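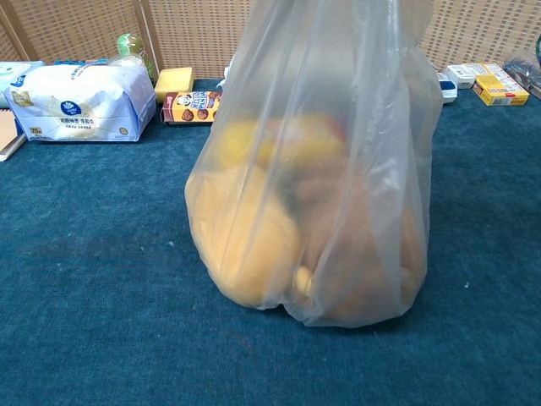

Ticket: Bag-lift episodes rejected at upload
Project: Gilani household set
Component: Flinier recorder, chest mount
Status: Resolved
Priority: Normal

Reported by Valliteck collection site, 9:40 am
Out of 54 episodes recorded for the task "lift bag of fruit from floor," 26 were rejected by the upload check. Error text is "hand not found in start segment." Other tasks from the same shift went through. Same wearer, same mount, same carpet area. We restarted the recorder and uploaded again with the same result.

Carier support, 10:15 am
Please send one rejected episode and the mount settings. Do not delete anything from the recorder yet.

Valliteck, 10:50 am
Sent. Mount tilt is at the lowest notch. The wearer stands close to the bag.

Carier support, 11:30 am
Looked at the episode. When the bag is off its slack, the handles run up out of view and the hand holding them is out of view too. The bag itself is fine. You can see the fruit through the plastic and the base is still on the carpet. The check wants a hand in the first 2 seconds, so it fails the whole episode.

Try this:
Raise the tilt one notch.
Have the wearer take a step back before reaching.
Start recording with both hands in view, then reach for the handles.
Leave the goods along the wall where they are. They are wanted as background and do not affect the check.

Valliteck, 1:20 pm
Did all of the above. Recorded a short test batch and it passed. Do we have to redo the rejected ones?

Carier support, 1:45 pm
No. The bag and contents are clear enough to use for the object labels. Move them to the folder "objects only" and turn off the hand check for that folder. They will not count toward the lift task, so you still need to record replacements for that.

Valliteck, 4:05 pm
Moved. 2 of them would not open after the move, so we copied those again from the recorder and they are fine now. Replacements are recorded and uploaded with no errors.

Carier support, 4:20 pm
Confirmed on our side. The new tilt setting is saved in the Gilani profile. Closing.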